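A stopped robot is still a fault

On 14th February our Flakside unit halted in the middle of making a bed. It had logged 1479 hours by then. The stop lasted eight minutes, the restart was clean, and the report from Brunet, who maintain it, filed the whole thing under "no incident."

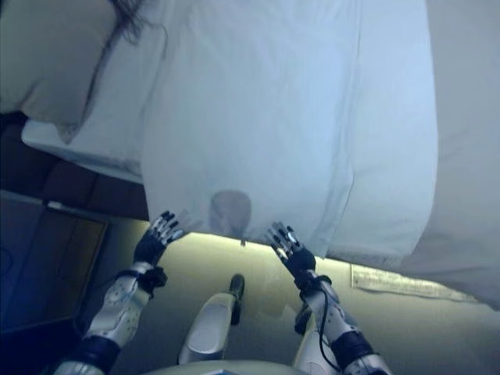
My complaint is with that filing. A safety stop that triggers for no cause we can find is a failure, and it should be written up as one. The log blames a joint limit in the right arm. I checked the arm myself and found no damage. I would look first at the wiring. A thin black cable runs down the outside of that arm and hangs in a loose loop near the bottom, with both hands working close to the hem of a sheet. Loose cable and loose cloth are a bad pair, whether or not they caused this one.

The same stop code came up in November at Grergate. That one was also cleared and forgotten.
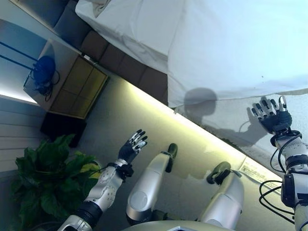 Geeta Awasthi disagrees with me. She wrote that if every stop becomes an incident, people will start switching the stops off, and she would take 200 needless halts over one crushed finger. She also thinks the write-ups would go unread.

I would take the halts too. I only want them counted. An operator who has cleared the same code all winter stops reading it, and one day the code will mean something. 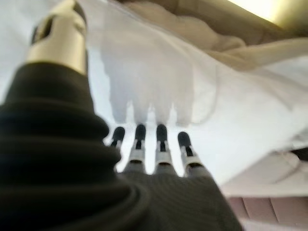
So I am asking Brunet for two changes. Log every unexplained stop as a fault, with the position of both arms. And keep the unit off bedding until the cables are tied down. The second job takes an afternoon.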